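About Us

Hi, I'm Berenice Alvarado, and I run Clundance, a small after-school and summer program for kids who like making up stories. We're on the second floor of the old Medrano building, up the stairs next to the shoe repair place. If the street door is stuck, push it low down with your knee.

I started Clundance after eleven years of teaching fourth grade, when I noticed that my favorite part of every day was the half hour before lunch when I let the kids write whatever they wanted. I wanted more of that half hour!

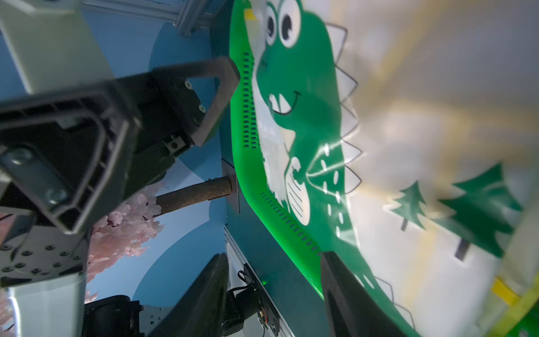
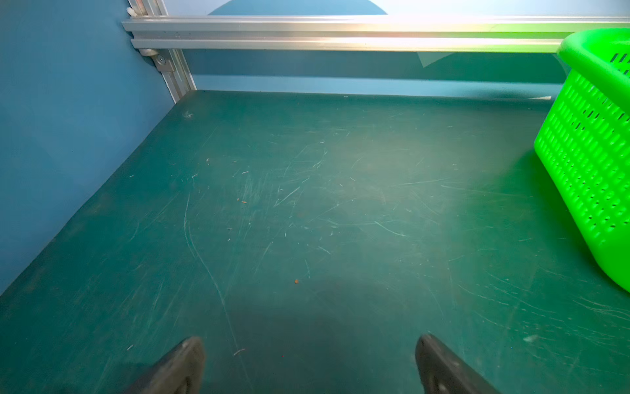 A green dinosaur and a well-scratched tabletop

So what do we do all afternoon? Kids come in at 3:30, drop their bags, eat a snack (bring your own on Tuesday, we provide it the rest of the week) and then we talk. Somebody always has a half-finished story from the day before, and somebody else always knows exactly how it should end. After that we write, or draw, or act things out in the hallway if the dentist downstairs has closed up. Younger kids can tell their story out loud and one of us will type it up for them.

We don't grade anything. We don't fix spelling unless a kid asks, and plenty of them do ask, usually right before the reading night because grandparents are coming. I'm happy to sit with anyone over a tricky word, but I'm not going to put red pen on a story about a haunted submarine.

There are four of us on the teaching side now, and I'm the only one who was here at the start. The others came from theater, from a library job, and in one case from our own first summer group, all grown up and back to help out between college classes - that one still makes me a little teary.

Every August we print a book. It's called Ristberg, after the imaginary town our very first group came up with, and each year's kids add new streets and new neighbors to it (and a truly alarming number of bakeries). There are 642 residents in the town register so far. You can borrow any of the old volumes from the shelf by the door, just write your name on the card.

Groups are for ages 5 to 12. If the fee is a stretch, tell me and we'll work something out. I mean that, and it stays between us.

Want to see if your kid likes it? Come by any weekday afternoon and sit in for a session, no charge. You don't need to call first, but if you do, I pick up best before two o'clock - after that the phone is usually under a pile of paper.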